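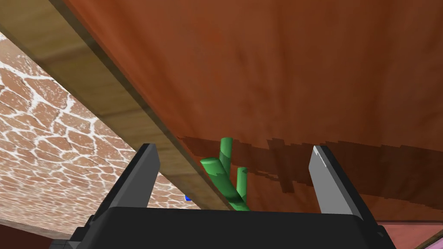
Image credit: Eusebio Apaza

9 Jan 2024

Day three of the seed order and I am having the best time! The Farninia catalog came in yesterday's mail and I read it in the bath until the water went cold, then again at breakfast with a pencil. They have the climbing squash back. I missed it last year by one day and sulked all spring, so this morning I filled out the form before I had even fed the cat. Two packets of the squash, one of the purple beans, and then (I couldn't help it) a tomato called Skumstead that is supposed to ripen in cool summers. We'll see about that, but I love the name and I love the picture, all lumpy and striped.

Measured the long bed after lunch. The ground is hard as a plate but the tape went down fine and I got 370 inches, which is longer than I'd written in the old notebook. Did I measure it wrong in September or did I measure it around the rosebush? Anyway, more room for beans! I want them all along the back on poles this time, with lettuce underneath where it stays shady in July. Eusebio thinks the lettuce will bolt no matter what. He may be right, he was right about the kale.

Onions are the big question. The little bag has 200 seeds and the big one has 1000 and costs hardly any more, so of course I want the big one, and of course I have nowhere to put that many onions. Could split it with the Tremblay Street people. Must call them before Friday.

Started a tray of leeks on the kitchen windowsill, too early, I know, I know. The potting soil smelled so good when I opened the bag that I stood there breathing it in like a fool. Then I found the old plant labels in the drawer, every one still with last year's writing on it, and spent an hour scrubbing them with an old toothbrush while the radio played. Half of them came clean.

Still to do: sharpen the pruners, ask about manure, and find out if the Trivach pears need a second tree nearby. I do hope so. I'd like two.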